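About Flultden

Flultden is a shared workshop for people who want to build robots at home and would like some company while they do it. We began with a single bench, a box of second-hand motors and an arm that could wave but couldn't hold a pencil (we loved it anyway!). The floor is now 127 square metres, and there's nearly always something half built on every bench.

Our main project is Edari, a home-built arm and the software that goes with it. Before members try a new routine on real motors, they run it in simulation, where a bad line of code won't strip a gear. Anidow is the set of practice rooms we load for that, full of ordinary furniture and awkward household things to reach for. It's great fun, and you'll learn a lot about angles in one evening.

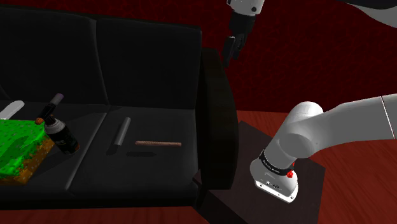
Two views from the same simulated room, the second with the gripper up close.
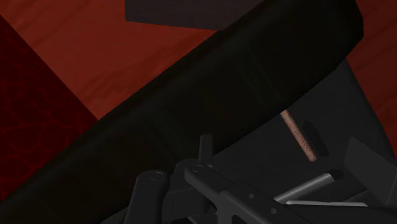
Do I need to know how to program before I join?

Most of our members didn't. We start newcomers on small changes to working code, like slowing a joint down or moving a target over a few centimetres, and go on from there at whatever pace suits.

Membership covers bench space, the 3D printers, the soldering corner and the parts library, which stood at 1,421 labelled drawers when we last went through it. Please put the small bearings back where you found them. The big room out back is named Antoniadis, and that's where the louder jobs go.

We run a build course each September in groups of 4, with every group taking one arm from loose parts to first movement. Bring a laptop if you've got one, and wear closed shoes.

Page updated 3/25/21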